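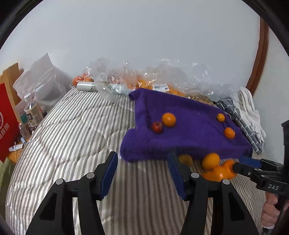 Farzana Munshi

Shop > Bedding > Quilted covers > Rind bedspread

13 May 2024

Print this page | E-mail this page

Rind bedspread, striped, quilted. Back in stock. Single, double, king. Super king to follow in August if the mill sticks to what it told us.

Quick version for those who've had one before: same cloth, same filling, slightly longer drop at the foot. Price unchanged. Order as usual.

Everyone else, read on.

The Rind is a light cover. Goes over a duvet in winter, over a sheet in summer, or folded at the bottom of the bed if you like that sort of thing. It is not a duvet and won't keep you warm on its own in a cold room - we had two returned last winter for that and fair enough, the old page didn't say so. It does now.

Cloth

Cotton both sides, woven for us by Trerkham. Stripes are woven in, not printed, so they don't wear off where people sit. They run head to foot. We get asked for them side to side and the answer is still no, the loom width won't allow it above a single.

Three colourways: Stone, Ink, Rust. Stone is the one that goes with everything and the one that sells out. Ink is darker than it looks on most phones. Ask for a swatch if you're matching curtains, they are free and go out second class.

Reverse is plain in all three.

Filling and quilting

Thin cotton wadding. Quilted in curved lines, which take up the cloth a bit as they go, so expect some puckering. More after the first wash. If you want it dead flat and crisp this isn't the one, look at the Zerkley instead, which has straight channel stitching and a firmer hand.

Quilting is done by machine, then each one is checked and trimmed by hand. Thread ends do sometimes get missed. Snip, don't pull.

Sizes

Single, double and king. Full measurements are on the size card, which we'll e-mail to anyone who asks. All cut to reach below the matress on both long sides on a standard UK bed. Deep mattress or a topper - go up one. Bed against a wall, go by the open side and tuck the rest.

Pillow shams to match, sold singly. Housewife style, no frill.

Washing

Wash before first use, on its own, 40 degrees. Ink and Rust will let a little colour go the first time. After that, in with similar colours is fine.

No bleach. No fabric conditioner if you can help it, it flattens the wadding. Line dry or low tumble. A king is a heavy thing when wet and a small drum won't spin it properly, so use the launderette's big machine if yours struggles. Iron the border if you must, leave the quilted part alone.

Shrinkage is allowed for in the cut. If yours comes up short after a 40 wash, get in touch with the order number and we'll sort it. If it's been boiled, we can't.

Prices

Throws in the same cloth from £100. The price of each bedspread shows when you pick a size. Stone, Ink and Rust all cost the same.

Trade: minimum order 12 pieces, mixed sizes allowed, not mixed with shams. Guest houses and holiday lets usually take doubles and keep a few spare. Trade list from Sudheer Unnithan, who also does the repeat orders.

Delivery

Sent from the Skorkent warehouse, normally next working day if ordered by noon. Rolled in a cotton bag, not vacuum packed. We tried vacuum packing, the creases took weeks to drop out. Shams go in the same bag where they fit.

Highlands, islands and Northern Ireland take longer. Outside the UK please e-mail first for a price.

Returns

Thirty days, unwashed, in the bag. Wrong size swapped once free of charge. Pet hair means we can't take it back - sorry, it happens a lot.

Asked this week

Does it snag? Cats, yes. Dogs mostly no. Rings and watch straps can catch the stitching if you're pulling at it to make the bed.

Can it be cut down? Yes, but the edge needs binding again straight away or the wadding creeps. Rima Bitar in our workroom will do it, charge by the side, allow a fortnight. She can also add corner slits for a bed with posts.

Can I get one with the old blue stripe? No. Discontinued. A few shams left, Sudheer has them, first come.

Is it suitable for a child's bed? Single is fine for an ordinary single bed. Not for cots.

Does Stone match the older Stone? Close, not identical. New batch is a touch greyer. If you are adding to a pair, send us the batch number off the side label and we will look for an near one.

Seconds

Small number of seconds in Rust, double only, mostly weaving faults near the hem. Not online. Ring and ask for Tahira Virk, mornings are best.

Stock codes: Rind double 449, Rind king 795. Single code to be confirmed, please write "Rind single" and the colour on the order form for now.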